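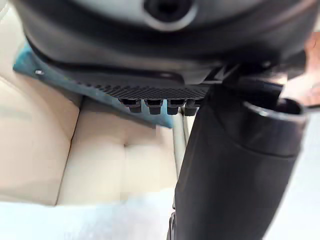

Over the seat cushion with the Ekell tidy-up service, teal cloth underneath.

Opinion | Home & Work Tech
3 min read

Ekell rents out a two-armed robot for 60 dollars a day, set up and collected. I had it in our lounge for 5 days and I think the price is fair. I also think most small offices should wait.

My complaint is with how the service is sold. The brochure talks about a "reset room" and leaves out the hours you spend telling the thing what a reset room is. Soft furnishings are the hard part. Fabric gives, and the machine has to decide how much giving is normal.

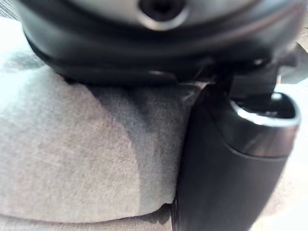 Anjana Kanagaratnam disagrees. She wrote to me that setup time is the same for any new cleaner, and that her office in Prundport stopped noticing it by June.

Fair enough, but a cleaner doesn't bill you for the learning. Ekell does. Norðdahl, which rents a similar machine, gives the first day free – a better way to treat people.
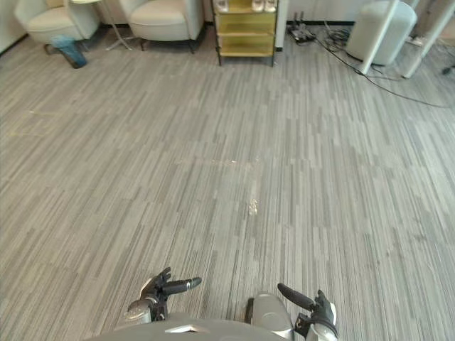
The other thing is the floor. Ekell's terms ask for clear space, and few lounges have it. Ours has lamps, leads and chairs that people drag about. If you pay by the day, moving all that comes out of your own time. I'd like to see it on the quote.

So rent it if you have several rooms and someone patient to run it. For one room, I'd hold off until the first day costs nothing.

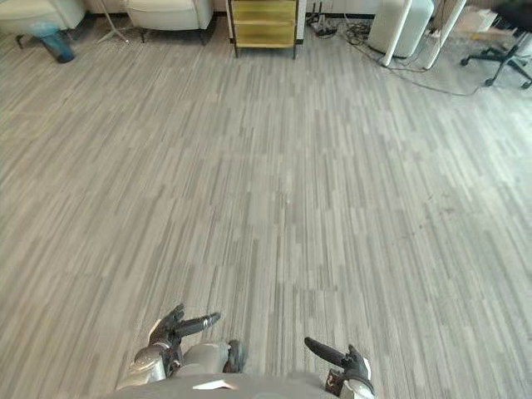 Carpet ahead, furniture along the wall. Rental unit from Ekell.

Pranab Marikar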